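Parallelgreifer am Faltplatz: Standardbacken gegen die gebogene Form

Dienstag, 3. März 2020
Abgelegt unter: Greifer, Textil, Zweiarm

Der Faltplatz läuft jetzt lange genug, um die Backenfrage einmal sauber aufzuschreiben. Im letzten Beitrag ging es um die Steuerung, deshalb hier nur kurz: beide Arme hängen an einem Nilora-Controller, Bahnplanung extern, Greifkraft als Stromgrenze vorgegeben. Die Kraft selbst wird nicht gemessen. Wer mit Textil arbeitet, weiß, was das bedeutet. Die Stromgrenze sagt etwas über den Motor aus und wenig über das, was zwischen den Backen liegt.

Verglichen habe ich zwei Backensätze. Satz A sind die geraden Standardbacken von Bredon, wie sie mit dem Greifer geliefert werden. Satz B ist eine Form mit gebogener, nach oben auslaufender Kante, gezeichnet nach einer Skizze aus der Toltthorpe-Mailingliste und für diesen Greifer auf die Lochabstände angepasst. Beide Sätze schwarz, beide auf derselben Aufnahme, Wechselzeit mit Inbus und etwas Geduld 8 Minuten pro Seite.

Aufgabe: T-Shirt aus der Kiste, ausbreiten, Ärmel einschlagen, längs falten, Stapel. Gewertet wurde nur der Griff selbst, also ob der Stoff beim ersten Schließen gefasst ist und beim Anheben gefasst bleibt. Das Faltergebnis ist ein anderes Thema und hängt zu stark an der Bahn.

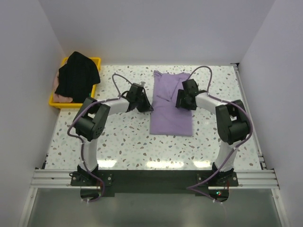
Zur Mechanik. Die Grundplatte sitzt auf Aluprofil, die Armhalter sind verschraubt. Der Abstand der beiden Arme ist so gewählt, dass sich die Arbeitsräume in der Tischmitte überlappen. Das kostet außen Reichweite, aber außen wird ohnehin nur aus der Kiste gezogen. Problematischer ist die Höhe: Beim senkrechten Anfahren liegt das Handgelenk nahe an einer Stellung, in der der Planer gerne umklappt. Ich fahre deshalb leicht geneigt an und richte erst auf den letzten 35 Millimetern auf.

Die Kabel laufen außen am Arm entlang und haben am Handgelenk eine Schlaufe. Kürzere Kabel hatte ich im Juni montiert und nach zwei Tagen wieder abgenommen. Bei voller Drehung des Handgelenks zieht eine knappe Leitung am Stecker, und der Controller meldet dann einen Encoderfehler, der mit dem Encoder nichts zu tun hat.

Ergebnisse

Mit Satz A waren von 100 Griffen auf eine einzelne Stofflage 74 gültig. Die Fehlgriffe verteilen sich auf zwei Typen. Typ eins: Die Backen schließen über dem Stoff, ohne eine Falte aufzuschieben. Das passiert bevorzugt auf glatt liegenden Flächen, wo der Stoff flach auf der Platte bleibt. Typ zwei: Es wird eine Falte gefasst, die beim Anheben herausrutscht. Erhöhen der Stromgrenze hilft bei Typ zwei ein Stück weit, bei Typ eins gar nicht.

Mit Satz B habe ich bisher keine volle Serie. Der Eindruck aus den Vorläufen: Typ eins wird deutlich seltener, weil die Kante flacher auf den Stoff trifft und ihn beim Schließen vor sich herschiebt. Typ zwei bleibt. Dazu kommt ein neuer Fehler, nämlich dass bei weichem Strick manchmal beide Lagen gefasst werden. Für das Ausbreiten ist das fatal, für das Stapeln egal. Die Tabelle kommt, sobald die Serie komplett ist.

Zur Kamera am Handgelenk: Der Greifpunkt liegt am unteren Bildrand, die Backen selbst sind immer im Bild. Das war Absicht. Die feste Kamera sieht die Lage des Kleidungsstücks gut, am Griff selbst wird sie zu oft vom eigenen Arm verdeckt. Für die Entscheidung »Falte gefasst oder nicht« ist die Nahansicht brauchbarer, auch wenn ein Teil der Fläche durch den Greiferkörper verloren geht. Nahtkanten sind darin gut zu erkennen. Ich nutze sie noch nicht, aber als Orientierung für den Griffpunkt wären sie naheliegend.

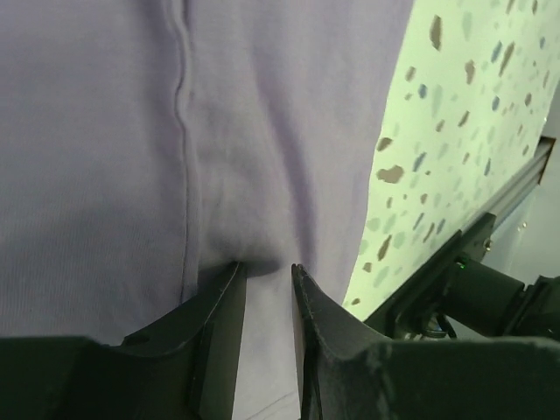 Handgelenkkamera: Stoff zwischen den Backen, links der Mitte die Naht.

Belichtung und Weißabgleich stehen fest. Mit Automatik ändert sich die Helligkeit, sobald der Stoff viel Bildfläche einnimmt, und jede Schwelle im nachgeschalteten Filter ist dann wertlos. Der Filter stammt aus dem Ogbonna-Paket, Version 2, ohne Änderungen bis auf die Fenstergröße. Bei hellem Stoff auf heller Platte ist der Kontrast knapp. Die Flecken im Plattenmuster helfen der Kantensuche nicht, sie erzeugen Scheinkanten, die ich über die Länge aussortiere. Eine matte einfarbige Auflage wäre einfacher. Sie würde allerdings auch die Reibung ändern, und dann müsste Satz A noch einmal von vorne gemessen werden.

Offen:

Serie mit Satz B auf Einzellage, gleiche Shirts, gleiche Reihenfolge.
Stromgrenze in Stufen, beide Sätze.
Beschichtung der Innenflächen. Silikon ist bestellt, Stärke noch unklar.
Zeitstempel der beiden Kameras abgleichen, der Versatz wandert über längere Läufe.

Die CAD-Datei für Satz B lade ich hoch, wenn die Bohrungen stimmen. In der jetzigen Fassung muss eine davon nachgearbeitet werden.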